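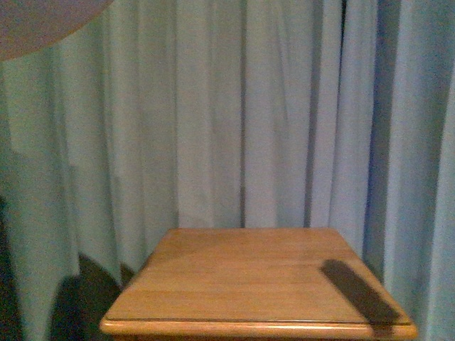 Living with blue curtains

I have wanted a wall of curtains since I was nine years old and sat through a school play in which I had no lines. I was a tree, I think, or possibly a neighbor, and I spent most of the evening standing next to the stage curtain with my hand flat against it, feeling how heavy it was and how it seemed to go up forever. I don't remember one word of the play. I remember the curtain.

So when we moved into this apartment and the long wall of the back room turned out to be one of those walls that never looks right whatever you do to it (a window too far to one side, a radiator pipe, a patch where some earlier tenant had filled a hole and painted it in nearly the same white), I knew what I wanted to do before the boxes were open. I wanted to cover the whole thing, end to end, and I wanted it to be blue.

It took me a good deal longer than that to do it. I wrote a little about the room back in September, and a few of you asked what was happening with the wall, and I kept saying "soon." Well, it's Oct 11, 2024, the curtains have been up long enough for me to have opinions about them, and I have a pot of tea beside me, so let me tell you the whole story.

The color

I ordered samples first. I ordered far too many samples. There was a gray from Avilier that looked lovely on the card and like wet cement in the room. There was a cream that I liked very much until I held it up against the patched white wall, where it made the wall look cleaner and itself look tired. And there were the blues, which I pinned up in a row and then walked past for days on my way to the kitchen, squinting.

The one I chose is pale, with some green in it. My friend Forough Nouri, who has a much better eye than I do and has never once pretended otherwise, told me that a blue like that would never sit still, and that I should be sure I wanted to live with one that moved around. I said I was sure. I wasn't, but I had pinned that sample up and taken it down so often that the corner was fraying, and I took this as a sign of affection.

She was right, of course. Over on the left it goes soft and grayish, nearly teal, and there's a faint green about it that I'm very fond of. Toward the middle it turns into a cooler powder blue, the color of old hospital china. And then there is a stretch on the right where the folds go a deep slate, so much darker than the rest that you could take it for a different cloth. I spent one whole evening moving a lamp back and forth to see what I could make it do. If you are a person who needs a color to match the one on the card, please don't buy a pale blue-green. Buy navy and sleep well.

How much fabric

More than you think! I had read that you want twice the width of the wall, and I did the sum on the back of an envelope, and then I got nervous about the price and tried to persuade myself that one and a half times would do. Nazareno Negri at Mazza, the fabric shop, listened to all of this very patiently and then pulled a length of cloth across his counter, first nearly flat and then gathered up, and let me look at the two for as long as I liked. That was the end of one and a half times.

What you're paying for with all that extra cloth is the folds. A flat curtain is a sheet. A full one has pleats running all the way down, with the light catching along the outside of each one and the shadow settling in behind it, so that from across the room you get bands of lighter and darker blue even though the cloth is perfectly plain. I had been tempted by a stripe, early on, and I'm so glad I didn't. The folds make their own.

I did ask for them to be left loose. There's a kind of pleat that is stitched firmly at the top and falls in very regular columns, and it's handsome, but it made me feel as though I ought to be wearing better shoes. Mine wander a bit. On the left side they're wide and they billow out slightly, as if the curtain had just taken a breath, and I could probably train them straighter by tying them back for a few nights, but I like them as they are.

The gap

There is a line where two of the panels meet, a little to the right of the middle, and I'm going to confess that it bothered me for the first week. It's a thin, gray-brown sort of line between two paler folds, running down until the furniture gets in the way. Once I had seen it I couldn't see anything else. I would come in with a book, sit down, open the book, and look at the line.

I tried pinning the edges together. I tried overlapping them the other way. I wrote a long message to Forough about it, and she wrote back one word, which was "curtains." And she was right about that too. They are curtains, they come in panels, and somewhere the panels have to meet. I unpinned them the same night and I've hardly thought about it since, apart from the time it took me to write these two paragraphs.

The rail

The rail is a Grareck, a plain one, and I have very little to say about it except that it came with a bag of 405 gliders. The packing slip said 405, and I certainly wasn't going to check. I used a fraction of them. The rest are in a jar on the shelf over the washing machine, and if you live within walking distance and need a glider for any purpose, you know where to come.

Putting it up took two of us an afternoon and most of an evening. My advice is to mark the whole line in pencil before drilling anything at all, and then to go away and have a sandwich, and then to come back and look at the pencil line again. Ours had a slope to it. Neither of us had noticed until we'd eaten. We rubbed it out, started over from the other end, and that time it came out level, or level enough for a house with floors like ours.

I hung the panels one at a time and didn't let myself stand back until they were all on. Then I stood back. I'm a bit embarrassed to say that I got teary, but there it is. All that cloth, falling all that way.

Living with it

The furniture stands right up in front of the curtains, which was a matter of some debate at home. One side held that if you've bought all that fabric you ought to be able to see it. The other side (me) held that the room isn't a theater and we have to put things somewhere. What I hadn't expected is how nice it is to have a soft thing behind the hard things. The shadows help too. Down low on the left you get a big dark rounded one lying across the bottom of the cloth, with such a smooth curve to the top of it, and I find my eye going there when I'm supposed to be doing something else.

The room is quieter. I had been told that it would be, and I'd assumed it was the sort of claim people make when they're selling you something, but the difference is plain as soon as you talk. We used to sound as though we were calling to each other across a swimming pool. Now I can hear the clock in the hall.

Dusting is the bad news. I go over the folds with the soft brush on the vacuum, top to bottom, and it takes 8 minutes if I do it properly and three if I don't. I have also learned to shake the hems out. I bought a steamer, a little Stornier, for the creases from the packing, and did the first panel with great care and the last one with much less, and I can't find the difference now without going right up to it. Most of the creases dropped out by themselves in the first couple of weeks. Save your money, or borrow mine.

I know some of you will want to know about lining. I went without. The cloth has enough weight to hang well, and I like the bit of daylight that comes through it in the morning. If this were a bedroom I'd line it, and I'd line it with something serious, but we only read and eat toast in there and it can be as light as it likes.

What I'd still like to do is the hem on the far right panel, where it's pale again after the dark stretch. I turned it up by hand, late, in poor light, and the stitches are the stitches of a tired woman. It's on my list. So is a proper home for the jar of gliders, and so is the matching cushion I promised myself out of the leftover piece, which is folded up on top of the wardrobe with the frayed sample pinned to it. I'll let you know how I get on with the cushion. I've never put in a zipper before and I'd be grateful for any advice.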